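Progress report to the Brusach fund, second period
Project: Shared worktables and sorting boxes for the Milau learning rooms
Prepared by: Nondirwood, workshop office

We thank the fund for the second payment, which arrived in September. This report explains what we did with the tables and the boxes, what is late, and what we ask you to decide.

## 1. Tables

In the first report we wrote that the surface of the tables was not yet chosen. It is chosen now. We compared three finishes on the same light wood, and we kept the one with a low sheen. The glossy one was nice in the workshop but it was tiring under the ceiling lamps when people sat at it for a full afternoon. The dark stain was cheaper to repair, but small parts were difficult to find on it, and finding small parts is most of what people do at these tables.
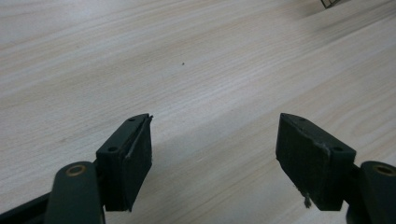
The grain of the light wood is quite lively, and two members of the reading group in Milau asked if it would disturb the eye when sorting very small items. We made a simple trial with screws, buttons and paper clips over one week. Nobody was slower on the light wood than on plain white board, so we did not change the order. For users with weak sight we will supply a plain gray mat, paid from the same budget line.

The corners are rounded, as the fund asked after our first visit. There is also one small cable hole near the back of the top. We wanted two at the beginning. One is enough in daily use, and the second hole would weaken the part of the top where people lean.

Cleaning is done with a damp cloth and a little soap. We had one complaint about a ring left by a cup, and it went away with the second wash.

## 2. Sorting boxes

This part went more slowly than the plan. The first supplier, Ezzat, delivered boxes with fixed walls inside, and the compartments were too narrow for an adult hand. We sent them back and received a different model — brown transparent acrylic, open at the top, with thin clear partitions. Ezzat accepted the return without a fee, but we lost almost a month with letters and transport.

The new model is better for us for a practical reason: from the side, a person can see something of what is in the box before reaching in. The open top also permits long pieces to stand up out of the box. In the old model such pieces had to lie on the table, and they rolled to the floor often. 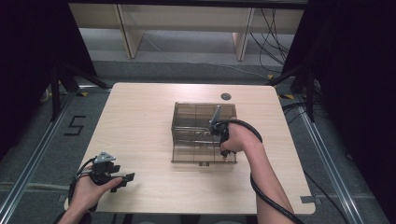
*Sorting box in use on the light wood table, with a gray bar standing in it.*

We still have two questions about the boxes. The first is scratches. Acrylic of this kind marks easily when metal is put in and taken out many times, and after the first weeks we already see fine lines on the floor of some compartments. We are trying a thin felt sheet, cut by hand. The second question is the weight. A full box is not easy to lift for an older person, and we now advise to fill it where it stands.

## 3. Room

The carpet stays. We discussed a hard floor, but the carpet makes the room calmer when things fall, and the price of a new floor would take the money for the shelves.

## 4. Money

| Item | Amount (euros) |
|---|---|
| Spent in this period, all lines | 3,716 |
| Of this, transport and returns | 600 |
| Felt sheets | 46 |

Transport is higher than we planned. The reason is the exchange of the boxes described in section 2. We covered the difference from the line for printed material, and we ask the fund to approve this change in writing.

## 5. Next steps

- Finish the felt trial and decide if all boxes receive it.
- Order the gray mats.
- Write a one-page guide for the room: how to clean, how to fill a box, where to report damage.
- Ask the users in Milau for their opinion again, this time with a short form of some 90 words, as the long one was returned half empty.

We would be grateful for an answer on the transport line before the next payment. A short message is sufficient.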